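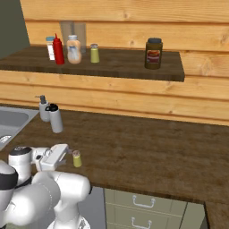

Page 2 of 5

Truris users forum > Arms > Setup and maintenance
Thread: Gripper stops short of the shaker, sim cell

zaki_bench
Kitchen counter cell in the simulator, white arm, sink on the left. The shaker at the front of the counter is the pick target. The arm lines up fine, then the fingers close 13 mm before they should. Same error every run since I reloaded the cell in January. I have redone the base frame twice.

lfahmy
Did you reload the tool file too? The base frame can be perfect and you still miss if the tool center point is left over from the old gripper.

zaki_bench
Tool file is the one that came with the cell. Never touched it.

stotel_rob
I'd leave the tool alone. My guess is the collision margin. You have the soap dispenser and the water bottle standing behind the shaker, and if the margin is set to 30 mm the planner may cut the approach. Drop it to 5 and try again.

lfahmy
Disagree. A margin problem gives you a failed plan or a strange path. It doesn't give you the same offset every time.

stotel_rob
It does on Bretura controllers. Seen it on ours.

Younes Ait Ali
Easy to check. Move the dispenser and the bottle to the far end of the counter, change nothing else, run the pick. If the offset stays, it isn't the margin.

zaki_bench
Moved both. Still 13 mm short.

stotel_rob
OK, not the margin then. I would still lower it, 30 is too much for a counter that size.

lfahmy
Open the tool file and look at Z. Then measure flange to fingertip in the model and compare. Please don't fix it by shifting the pick point – it will be wrong again as soon as you go for the other shaker up on the shelf.

zaki_bench
Z in the file is 13 mm longer than what I measure. Corrected it, saved, reloaded the cell. Five picks, all good. Shelf is next.

Younes Ait Ali
Write the old value in the cell notes before you forget it.

Loubna Fahmy (lfahmy) marked this thread as solved, 2021-02-20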